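Pepper season, and where I put it all

26th October

Hello again! It was a good year for anything red. I had five plants in the end (I know, I said I'd stop at two) and they all went in back in March on the windowsill, which meant I spent spring shuffling pots every time I wanted to open the curtains.
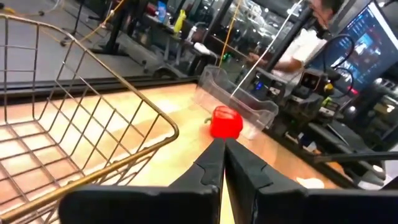

The blocky ones are the keepers for me. They stand up by themselves, they stuff beautifully, and you don't lose half of them when you take the stem out. I'm a convert to wire baskets for the ones I'll eat this week, and a clear bin for whatever needs using first, so I don't forget it's there. My old system was a paper bag at the back of the fridge... we won't talk about that.

The seed was from Kubíček and I'll order it again. If you're near Ilgate, the Saturday-style stall by the bridge is gone, but the farm shop still has trays of seedlings in spring.

Comments (3)

pipandpod: Two plants, ha! Do you roast yours with the skin on?

flavthorpe_grower: Mine stayed green all summer over here in Flavthorpe. So jealous of that color!

pipandpod: Just ordered a wire basket, blaming you.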